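The great plastic cutlery clear-out

I have been putting off the craft corner since December. Every time I walked past it I told myself it would only take an hour, and then I'd go and make toast instead. Well, I've finally done it (nearly) and I'm feeling smug enough to write it up.

The trouble started with the picnic boxes. We used to take two of them up to Pudville every summer, and when the picnics stopped, all the bits drifted into the craft corner and never left. Spoons for glitter, cups for paint water, tubs for beads, that sort of thing. Very handy until you want to find a pair of scissors! I also had a big Kultasik order of beads, 2,000 in one bag, which split in the drawer last spring. I am still finding them in my slippers.

So the plan was simple. Everything small goes on the dark table, gets a look, and either earns a home or goes in the charity bag. I gave myself until four o'clock and put the radio on.
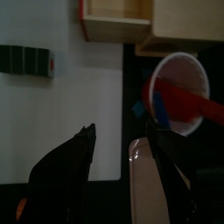
Paper cup, something red, probably to scoop with, and a pink cup or tub further down

I'm keeping the paper cups, by the way. I know people get terribly keen on matching storage jars, and I did look at a set from Raptis, but they wanted 80 pounds for 16 and I could buy an awful lot of felt for that. A paper cup holds a spoon perfectly well, and if it gets gluey you chuck it and start another.

Colours I've given up on. I tried sorting by colour once – blues with blues, reds with reds – and it lasted until teatime. Now it's just scoopy things together, pokey things together, and anything I can't name goes in the Plakness tin with the lid that sticks.

Still to do: the ribbon drawer, which I can't open more than a hand's width, and the wool. I weighed the wool on the kitchen scales and there was over 900 grams of odd ends alone, so if anyone has a pattern for a really ugly blanket, please pop it in the comments. I'll make a start on the ribbons after lunch tomorrow.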